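4. Preparing the tray

The Arero tray is supplied assembled and unfinished. It is open at the top, with a flat base and raised side walls, and it can be used bare or oiled. Read this section before you put anything in it.

Note: The base is made up of narrow strips. Small differences in tone between one strip and the next, and fine marks in the grain, are normal in untreated wood and are not covered by the Clidenon guarantee.

4.1 Before first use

1. Remove all packing paper. Keep the carton for 30 days in case you need to return the tray.
2. Leave the tray in the room where it will be used for one night before you oil or load it.
3. Stand it on a flat, dry surface. On polished stone or a glossy worktop, put a cloth or the four felt pads from the packet underneath – the rough outer edge of a side wall can scratch.
4. Run a dry hand along the inside of both walls. If you feel a splinter, rub it down with fine sandpaper, always along the grain.
5. Wipe the base with a barely damp cloth and let it dry.

Caution: Do not soak the tray or put it in a dishwasher. The joints in the base will open.

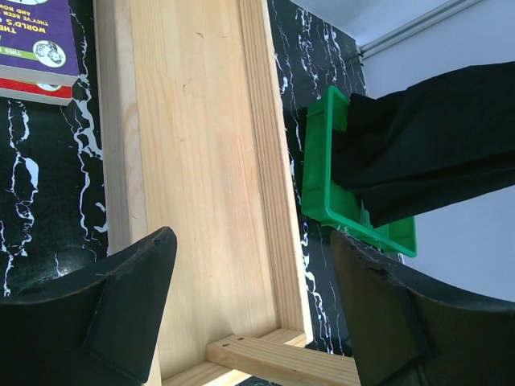 4.2 Oiling (optional)

Oiling darkens the wood a little and makes it easier to wipe clean. Use Promness clear oil or any other oil sold for bare indoor wood. Try it on the underside first.

1. Clear books, papers and anything else that could be stained from the worktop.
2. Put a little oil on a lint-free cloth. Work from one end of the base to the other in long strokes.
3. Oil the inner walls next, then the end walls and the outside.
4. Wipe off what has not soaked in after 30 minutes.
5. Leave the tray for 7 hours before handling it. Repeat if the surface looks patchy.

Caution: Oily cloths can catch fire on their own. Lay them flat outdoors to dry before throwing them away.

4.3 Loading

Spread the weight along the base and put heavier items in the middle. Lift the tray with both hands, one under each end.

For spare felt pads see section 7.

Text revised by Nicanor Ojeda, March 30, 2018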